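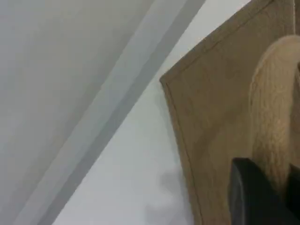 What should I do first when a close camera view gives me wrong contact labels?

Check the frames by eye before you change the model. In our work most of the wrong labels came from the annotation step, and a bigger network only learned them faster.

Home | Guides | Perception | Grasping | Tools | Forum

Labelling contact between a stiff object and a soft one
by Marloes Lambrechts
14 comments | 37 shares

This guide explains the labelling method we use at Renside for grasps where a flat board and a knitted textile are close together. It is written for people who already have recorded episodes and want to train a contact classifier on them. You need the frames, the gripper opening value for every frame, and a tool which can draw polygons. We use Flornik, but any other will do.

Step 1. Choose the frames

Do not label every frame. Neighbouring frames are nearly the same and they make your test score look better than it is. We take every 11th frame of an episode, and then we add by hand the frames where the gripper opening changes quickly. From 3516 recorded frames we kept 592 for the first round.

Step 2. Draw three regions

Draw one polygon for the stiff object, one for the soft object and one for the gripper. Stop each polygon at the last pixel you can really see. When the gripper covers the corner of a board, please do not guess where the corner is. My colleague Lộc Lý tried guessed corners in August and the two annotators agreed much less than before.
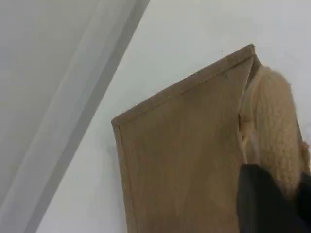

Board, knit and black gripper in one view. The gripper overlaps the other two.

The border between knit and board is the difficult one. A knit has no sharp outline, and in a soft picture the loops mix with the shadow. Follow the rounded shape of the mass and ignore single loops. If there is a dark gap between knit and board, the gap belongs to the background.

Step 3. Give the contact label

Use four values: none, board, knit, both. There is also a fifth value, unclear, and you must allow your annotators to use it. From one view, overlap and contact look the same. A gripper can be in front of a cloth without touching it. If the gripper opening does not help you to decide, write unclear and go on to the next frame.

Step 4. Compare two annotators

Let two persons label the same 400 frames without talking to each other. Look at the disagreements together afterwards. Tuva Engström made a simple sheet for this, with the two labels side by side and a column for the final decision. Most of our disagreements were between "knit" and "both".

Step 5. Train, and keep unclear out of the loss

Mask the unclear frames during training but keep them in the evaluation file. The classifier should give a low confidence on them. When it is very sure on an unclear frame, open that frame again. Sometimes the model has learned the background, for example a door edge which is always on the same side. Split by episode, never by frame.

What we still do not know

The method works less well when the cloth and the board have nearly the same colour. Hiyori Hosoda is now testing a second view from the side, and I will add her settings to this page when they are stable.

Related guides
Setting the gripper opening threshold
Van Loon sheet for annotator agreement
Importing Heler logs into Flornik
Why to split by episode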